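Paper cups at the village fete – yes or no?

trindley_tom
August is creeping up and I've been put down for teas at Zirnomdale again. I say paper cups. Last year I was washing mugs until 6 and missed the whole dog show!

Delia Mansilla
Oh please no, tea tastes of cardboard out of those. We've got proper mugs in the hall cupboard, use them. I'll dry up if you wash.

trindley_tom
You said that last time, Delia – I did 17 trays on my own.

nirk_nan
I'm with Tom (sorry Delia). Over in Nirkurholm we swapped and the queue went down no end. Get the thicker sort though, the thin ones burn your fingers.

Delia Mansilla
And where does it all go afterwards? Our bins were overflowing by 4 as it was.

nirk_nan
Bring spare sacks. The brown ones with white insides are what I'd go for, they look nice with bunting.
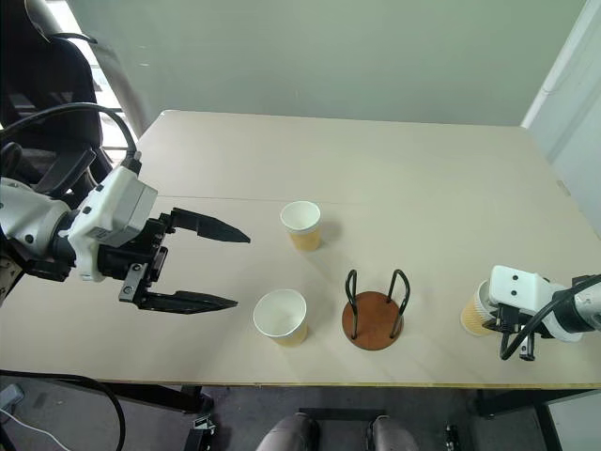

Next topic: Who has the key to the cake tent?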